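Apprentissage par démonstration (robotique)

L'apprentissage par démonstration, appelé aussi programmation par démonstration ou apprentissage par imitation, désigne un ensemble de méthodes dans lesquelles un robot acquiert une tâche à partir d'exécutions guidées par un opérateur humain. L'opérateur déplace directement les bras de la machine ou les commande à distance ; les mouvements enregistrés servent ensuite à construire un programme ou à entraîner un modèle de commande.

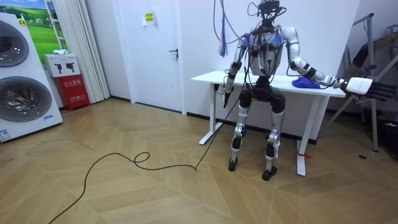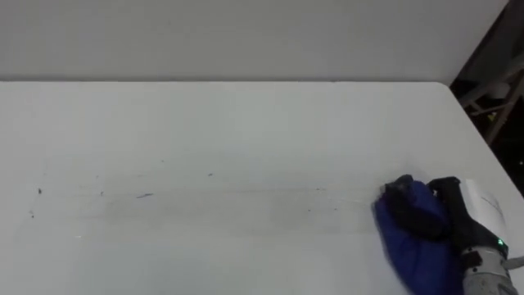

Essuyage d'une table avec un chiffon bleu.

Principe

Une démonstration se compose d'une suite de mesures prises à intervalles réguliers : positions des articulations, ouverture de la pince ou posture des doigts, images des caméras et, sur certains systèmes, efforts au poignet. À chaque mesure est associée la commande donnée par l'opérateur. L'ensemble d'une exécution, du début à la fin de la tâche, est appelé épisode.

Guidage manuel

Dans le guidage manuel, ou enseignement kinesthésique, les moteurs compensent le poids du bras et l'opérateur le conduit à la main. La méthode demande peu de matériel et transmet bien les contacts avec l'objet. Elle convient surtout aux bras industriels isolés. Sur un robot à deux bras, une seule personne peine à guider les deux côtés en même temps, et ses mains entrent souvent dans le champ des caméras.

Commande à distance

La téléopération sépare l'opérateur de la machine. Les interfaces les plus répandues sont le bras maître, réplique réduite du bras commandé, les manettes suivies dans l'espace et les gants instrumentés. Un casque peut afficher la vue de la caméra de tête. Le retour d'effort est souvent absent : l'opérateur juge de la pression à l'œil, ce qui rend délicates les tâches de frottement ou d'insertion.

Le retard entre le geste et le mouvement du robot est une autre limite. Les opérateurs débutants le compensent en ralentissant ou en marquant des arrêts, et ces hésitations se retrouvent dans les données.

Tâches de surface

L'essuyage est une tâche d'étude courante. Le chiffon se déforme, la pression doit rester à peu près constante et le résultat dépend du recouvrement des passages. Le protocole Brulla, publié par l'atelier Zorkness, prévoit 60 épisodes par table, d'une durée maximale de 45 secondes chacun. La position de départ du chiffon change d'un épisode à l'autre. Une révision datée du 5 juin 2022 a ajouté les taches sèches, que la première version ne traitait pas.

Le recueil Pirzada, constitué à Kimdale selon ce protocole, contient 439 épisodes retenus après tri. Ont été écartés ceux où le chiffon tombait de la table et ceux où une caméra avait perdu la synchronisation.

Exploitation des données

La forme la plus simple, le clonage comportemental, consiste à prédire la commande de l'opérateur à partir des observations. Les erreurs s'y accumulent : un léger écart place le robot dans une situation peu représentée dans les démonstrations, où la prédiction suivante est moins fiable. On y remédie en enregistrant des reprises, au cours desquelles l'opérateur corrige le robot pendant l'exécution autonome.

Voir aussi

Téléopération
Clonage comportemental
Retour d'effort
Robot humanoïde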